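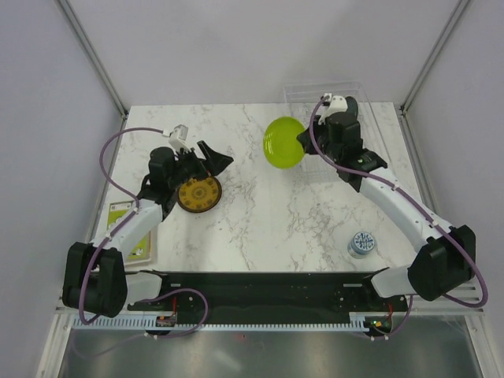
Green plate, round patterned piece and the clear bin, over the marble.

I have a weakness for small tabletop stuff. Plates, coasters, place cards, little dishes I bought because they were on the sale shelf at Valia and looked lonely. For years it all lived in one drawer, and every time I wanted a plate I had to dig through everything else. So here's how I sort a pile like that now, using one clear plastic bin and a free stretch of table.

What you need
A clear rectangular bin (mine came from Flelik, but any will do)
A soft cloth
A few sheets of paper towel or felt
20 minutes, maybe a bit more if your drawer looks like mine did

Step 1. Wipe the table and get everything out. I like a hard, smooth top for this because crumbs show up right away. Marble is lovely but it does scratch, so set things down, don't slide them!

Step 2. Spread things out flat. Don't stack yet. You want to see each piece by itself, and it's amazing what you find (I had a set of Braro coasters still in the wrapper).

Step 3. Put the bin at the back of the table. I used to keep it right in front of me and kept leaning over it to reach things – so annoying. At the back it's close enough to fill and out of your way.

Step 4. Plates first. They take up the most room, so they decide how everything else fits. If yours have a shallow bowl shape like my lime-green one, tip the plate a little and lower one edge in before the other. Dropping it in flat is how you pinch your fingers. Put a piece of paper towel between plates if you have more than one.

Step 5. Coasters and other flat rounds next. Check both faces for sticky rings and wipe them off. They can stand on edge along the side of the bin, or lie inside the top plate if it's deep enough.

Step 6. Cards go in last. Anything flat and rectangular slips down the side, where it stays straight and you can still see it through the plastic. Green borders, I've noticed, are very easy to spot in there.

Step 7. Give the bin a gentle shake. If it rattles, tuck in some felt. Then on the shelf it goes, heavy side toward the wall.

I redo mine every June, before we start eating outside and all the plates come out again.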